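Washing and storing dark clothes: frequently asked questions
Kadholm Garment Care Notes
Last checked 27th March by Xiomara Pettigrew

These answers cover dyed cotton, wool, viscose and common blends in black, navy and other deep shades. They assume a front-loading machine and an ordinary household water supply. Leather, suede and waxed fabrics are dealt with on a separate page.

Why do black clothes fade faster than pale ones?

They lose dye at a similar rate, but the loss is easier to see. A deep shade needs a heavy load of dye, and part of that load is held weakly in the fibre or sits on its surface. This part comes away first. A second cause is abrasion. Rubbing breaks the outer fibres and raises a fine fuzz, which scatters light and makes the cloth look grey even where the dye is intact.

How do I tell dye loss from surface fuzz?

Wet a small area with clean water. If it returns to a deep black while wet and goes grey again on drying, fuzz or residue is the likely cause. If it stays brown, green or dull red while wet, dye has been lost. Fuzz can be trimmed with a fabric shaver. Lost dye can only be replaced by dyeing again.

What temperature should I use?

30 degrees for everyday cotton and blends, and cold for the first three washes of a new item. Underwear, towels and anything worn next to the skin during illness should go at 60 whatever the colour. Some fading must be accepted on those items.

Does a quick cycle do less damage?

Usually, yes. Abrasion depends on drum time and on load. A short cycle at a moderate spin is kinder than a long eco cycle at the same temperature, although the eco cycle uses less power. For lightly worn shirts the short cycle is enough. For anything with visible soil, use the full one.

How full should the drum be?

Three-quarters full by eye, with a hand's width of free space at the top. An overfilled drum rubs cloth against cloth and rinses badly. A nearly empty one lets heavy items drop and thump.

What spin speed is safe?

1,000 rpm for cotton and cotton blends. Use the lowest setting available for viscose and wool. Hard creases set at high speed wear along the fold, and pale lines will appear there after repeated washing.

Powder or liquid?

Liquid. Many powders contain an oxygen bleach, and undissolved powder leaves white marks on dark cloth. Check liquid labels for optical brighteners, which give dark fabric a bluish cast. Detergents sold for dark colours normally leave both out.

What are the white streaks on my black trousers?

Detergent residue in most cases. Run the item through a rinse cycle with no detergent. If the streaks remain, reduce the dose next time and load more loosely. In hard water areas the deposit may be limescale, and a small cup of white vinegar in the rinse will shift it. Do not use vinegar together with any product containing chlorine bleach.

Does salt or vinegar fix the dye?

No. Salt is used in some dye baths to drive dye into the fibre, but adding it to a finished garment at home has no lasting effect. Vinegar helps with mineral deposits only. Dye fixatives of the kind used by hand dyers do work on some cottons. Follow the maker's dose and expect a slight change of shade.

Did you test any of this?

In part. Naveen Tyagi ran a wash trial for us on black cotton jersey, which began in January. It used 13 swatches cut from one roll, all washed at 30 degrees in the same machine with the same liquid. Swatches washed inside out kept a visibly smoother face than those washed right side out. The difference in shade was small and we would not rely on it. The roll was code 498 in the Rendesik jersey range, and we have not repeated the work on other cloth.

Should I always turn things inside out?

Yes for jersey, denim and anything printed. It makes little difference to loosely woven wool, which should be washed by hand or on a wool programme.

Can dark items be tumble dried?

They can if the label permits it, but lint and abrasion both increase. Line drying in shade is preferable. Direct sun will fade most black dyes, and the fading is uneven across shoulders and folds. If a dryer has to be used, take the load out slightly damp and finish it on a hanger.

How do I remove lint?

Let the garment dry fully first. Lay it flat on a firm surface or a made bed, smooth it from the centre outwards and work in one direction with a lint brush or adhesive roller. Velvet and brushed cotton should be worked with the pile. Empty the brush often, as a loaded brush puts back what it has picked up.

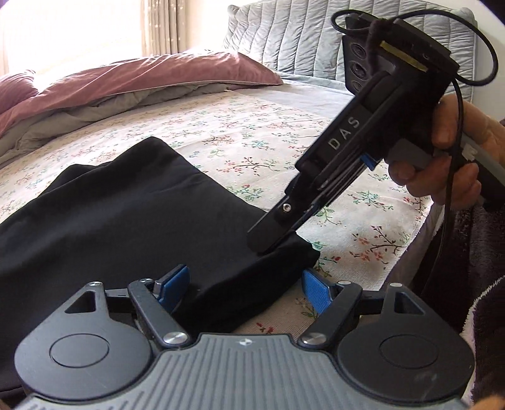 If lint returns after every wash, clean the machine filter and the fold of the door seal. Towels and fleece are the usual sources and should be washed separately from anything dark.

Can I iron black fabric?

Iron it on the reverse, on a low setting, with a pressing cloth for wool and polyester. Shine is caused by flattened or slightly melted fibres. On wool, steam held just clear of the surface followed by light brushing may lift it. On polyester the shine is permanent.

What about deodorant marks?

Fresh marks can be rubbed off with a dry piece of the same fabric. Older ones need a soak in cool water with a little liquid detergent, thirty minutes at most. Stiff, waxy patches under the arm are a build-up of aluminium salts and body oils. Two or three soaks may be needed, and the dye beneath may already have changed colour.

How should dark clothes be stored between seasons?

Clean, fully dry and away from light. A cotton bag or a lidded box is suitable. Avoid thin plastic covers for long storage, as they trap moisture. Fold knitwear loosely and hang woven jackets on broad hangers. Clothes left on an open rail near a window will fade along whichever shoulder faces the glass.

Is re-dyeing worth the trouble?

For plain cotton, linen and viscose, often. Polyester will not take ordinary household dye, and the stitching on most cotton garments is polyester, so seams may stay the old shade. Weigh the garment dry before buying dye and follow the ratio on the packet. Too little dye gives charcoal. Remove old softener with a hot wash first if the fabric will stand it.

The Tiwari chart refers to "Darex black". Which dye is that?

It is a shade name, not a dye class. On the Tiwari chart, Darex black is entry 947, a neutral black with no blue or red cast. We use it as a visual reference when comparing faded samples. It says nothing about fastness.

Can I wash black and navy together?

Yes, after each has had its first three washes alone. Keep dark red apart for longer. A damp white cloth pressed on an inside seam for a minute will show whether the dye still transfers.

My question is not covered. Where do I send it?

Write to Xiomara Pettigrew at the Kadholm office, giving the fibre content from the label, the wash temperature and the detergent type. A cutting from a seam allowance helps if you can spare one. Cuttings are not returned.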